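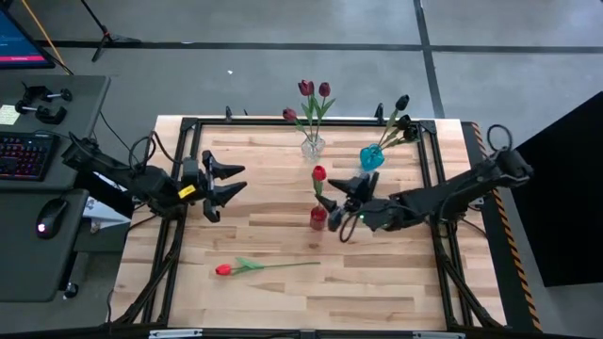 Ticket 3874 was opened by Refilwe Hendricks at 8:40 in the morning with the summary "Print queue on second floor holds jobs, no error." Jobs sent from the shared office computers to the Rondance printer show as "sent" and then sit in the queue. Printing from the front desk works. Refilwe needs the labels for the bench tops before the November stock check, and asked if the small yellow label size, like the one on the wrist of the left arm, can go through the same printer once it is back. It can, from tray 2.

Status: Resolved
Assigned to: Johannes Magagula
Location: Modise building, second floor

9:05 Johannes Magagula
Restarted the print service on the server. Queue cleared, then filled again with the next job. Test page from the printer's own panel comes out fine, so toner and paper path are OK.

9:30 Johannes Magagula
Printer answers to ping from the server but drops out for 15 seconds at a time. Swapped the network cable. Same result. Moved it to a different wall port. Same result.

10:10 Refilwe Hendricks
Two people have now sent the same file several times. Can you delete the duplicates before it starts up again? Please keep the one called "bench labels final."

10:15 Johannes Magagula
Done. Everything else from this morning is removed. Please ask people not to resend.

11:20 Mei Halvorsen
Checked the address list. The printer is set by hand to an address that is also in the range handed out automatically. A laptop picked up the same address this morning. That would explain the dropouts. The front desk prints over USB, which is why it never noticed.

11:45 Johannes Magagula
Gave the printer a reserved address outside the range and updated the port on the server. Old port deleted. Sent ten test pages from two computers and all of them printed.

1:15 Refilwe Hendricks
Labels printed. First sheet was shifted down a little. Is that related?

1:30 Johannes Magagula
No, the paper type was set to plain. Change it to "Labels" in the print dialog and turn off "Fit to page." I saved this as a preset called Oltico labels.

1:50 Refilwe Hendricks
Lines up now. OK to close.

Follow-up: Mei to check the third floor printer for the same hand-set address. Separate ticket to be opened.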